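Setting up a shared sorting bench at Weludus

Applies to the Lorell line and the Dimham packing room. Maintained by Tumaini Obura.

Step 1. Agree who does what

The arm takes the repeat picks. The bench operator keeps mixed lots, rejects and anything damaged. Write the split on the Leckie sheet before the first run – job titles changed in November, but pay grades did not.

Step 2. Lay out the bench

Spread the cloth over the table and set out practice pieces of different shapes. Leave the basket empty and within reach of the arm. Run the first pick at low speed and stop with the fingers closed on the block, then check the grip from both sides.
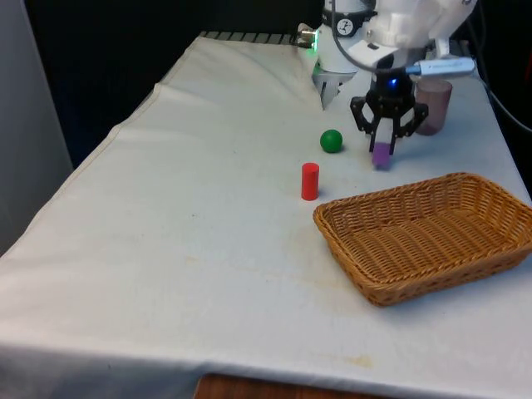

Step 3. Set the handover

Program a pause after every 20 picks. The operator clears the basket, signs the sheet and presses resume. Do not shorten the pause to recover lost time.

Step 4. Rotate staff

No one minds the arm for longer than 40 minutes. Two operators share each bench and swap at the pause. Stoppages go to the shift lead – 11 or more in a shift means the bench returns to hand sorting until it has been checked.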